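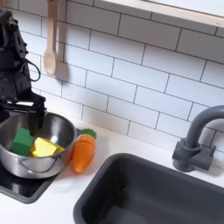

Reading time: 2 min 45 s

Play kitchen

A play kitchen (also toy kitchen, pretend kitchen, in older catalogs "little cook's corner") is a child-sized model of a household kitchen, used for pretend cooking, serving and washing up. Sold as one piece of furniture or put together from parts. Usual age range starts at 2 and ends at 8, though makers differ on both ends.

Parts

Most have a counter, a cooktop and a sink with faucet. Larger ones add a microwave, an oven, a hood or a fridge. Counter height on low models is 45 cm, and many newer ones have legs that can be raised as the child grows.

Cooktops are mostly flat plates, black or dark gray, sometimes with printed rings. Battery ones light up or make a boiling sound. Older sets had raised wooden discs, still seen secondhand.

Cookware is scaled down but often real metal. Stainless steel pots hold up better then tin, which dents and can get sharp at the rim. Wooden spoons and spatulas hang on hooks or a rail.

Food

Play food comes in plastic, rubber, wood, felt and foam. Carrots are in nearly every starter set, long shape, easy to grip and easy to tell apart. Cheese is the other regular, almost always a wedge. Plain foam cubes and blocks also get used as food, standing in for whatever the child decides. Cut-apart food (halves held by hook-and-loop dots) is a separate type, see Cutting sets.

Small pieces are the main safety issue for under threes. Foam can be bitten through, so is normally left out of sets for the youngest.

Hood and microwave

The hood was a late addition. Early play kitchens had a back panel and nothing over the stove. The Hidcombe line brought in a sloped hood with a printed control strip, and others followed. Controls are usually knobs, plus and minus buttons, or both. Toy microwaves sit on a shelf or on the counter. The display may be a printed sticker with a fixed time, or a working timer on the costlier ones.

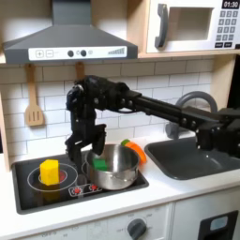

Does a play kitchen need to be fixed to the wall?
Tall models with a shelf or hood should be, using the strap or bracket in the box. Low counter-only models can stand free on a level floor.

Backsplash

Either a printed panel or peel-and-stick tile. White subway tile with gray lines is the common pattern, copied from full-size kitchens. Clureda sells its backsplash seperately, in sheets trimmed with scissors. Hosden prints it straight on the back board, no replacement possible if it gets scratched.

Layout

Cooking at one end, washing at the other, work space between. The same plan as a real kitchen, and it lets two children play without bumping elbows. In classrooms the sink side is often turned toward the room.

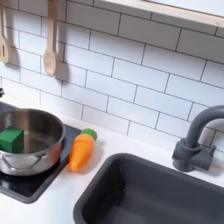 Play kitchen with tiled backsplash, hanging wooden utensils and a saucepan on the stovetop.

Care

Wipe counters with a damp cloth. Foam food, hand wash, air dry. Wooden utensils no soaking. Metal pots can go in the dishwasher if the maker says so; Baumgartner pots can, handles included. Check screws on hinges and legs every May or so, before outdoor season if the kitchen gets moved outside.

Prices

Wide spread. Counter-only models at the low end, full units with hood and microwave reach 300 dollars. Food and pots often not included.

See also: Cutting sets, Dollhouse kitchen, Toy market stall

Last edited 2020-02-24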